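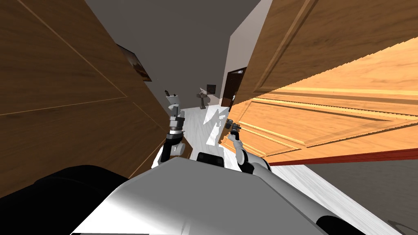
Fullberg Releases Groundwater Salinity Results for the Jastia Shoreline

FOR RELEASE 9/24/21

Fullberg, a coastal hydrology firm, has published the results of its salinity survey of the Jastia shoreline. The survey covered 363 shallow wells and produced 1,061 water samples, each tested for chloride and electrical conductivity.

Chloride exceeded the reporting threshold in samples from 11 wells, all of them on the low ground between the Ghauri tidal channel and the old beach ridge. Water levels in that strip fall during the irrigation season, and the pressure that normally holds seawater back falls with them.
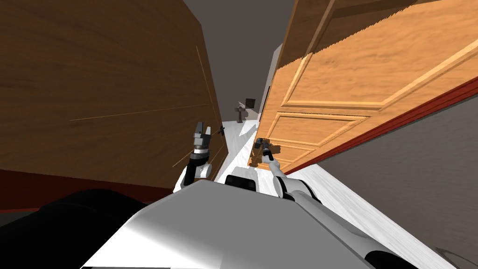
The same wells showed a delayed response to spring tides - a sign that the channel and the shallow aquifer are connected. Wells inland of the ridge showed no tidal signal.

Readings were processed with Plultesum, the firm's groundwater model, which was run for 3 pumping schedules. Under the lowest schedule the boundary between fresh and salt water held its position through the dry months. Under the other two it moved inland.

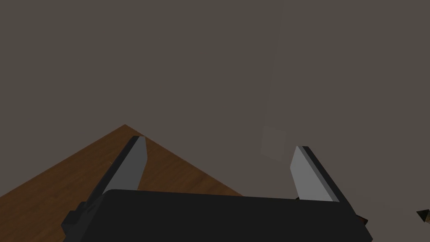 Smaranda Oprea said the model should not be read as a forecast for any single well. The layer of clay under the ridge is uneven, she added, and borings are too widely spaced to map it in detail.

Additional borings are planned for December. Well owners may request their own results in writing from the Fullberg data office. The full report, including sampling methods and laboratory detection limits, is available on request.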